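Hand gripper check, Givport unit 5
Sunday, November 1, 2020

Finger pads: FAIL. I ran thin cards all morning and the left pad kept creeping on its mount (same thing it did in June!).
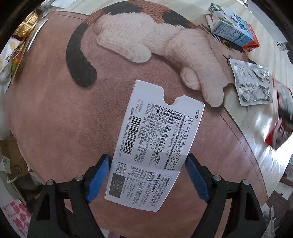 Screws: OK, all snug, though I'd still like threadlocker on them before we hit 1,000 cycles.

Grip force: FAIL. It dropped out twice in 30 tries, and one drop landed on my foot. Just a carton, but still, closed shoes please!

Floor and feet: needs work. We stand way too close when we're clearing stuff out. 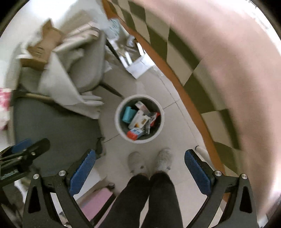 Item 4, feet and open bin.

Tagged out until Basum sends new pads.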